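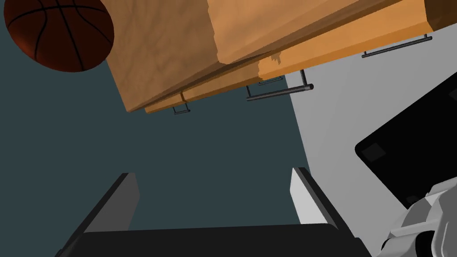
*Basketball and wood cabinet, rendered.*

## Vastcombe Rec Hall -- FAQ

**When is open gym?**
Wednesdays and Sundays, doors at 3. Last game starts whenever Gijs says so.

**Do I need to be a member?**
No. Drop-in is $3, kids under 12 free. Cash or card, card reader is slow.

**Can I bring my own ball?**
Yes please. Write your name on it. We have 52 in lost and found and can't tell whose is whose.

**Lockers?**
Bring a padlock. Anything left overnight gets cut off, sorry.

**Street shoes on the court?**
No!! New floor went down in April. Clean sneakers only.

**How do I book the hall for a party?**
Email Hauwa Bassey. Two weeks notice, deposit up front. Kitchen is extra -- ask her, prices are changing.

**Is there parking?**
Behind the building, off Yeh Street. Gate code is 2641, please dont post it anywhere else.

**Youth league sign up?**
Full for now. Waitlist at the front desk, ask for Bayu.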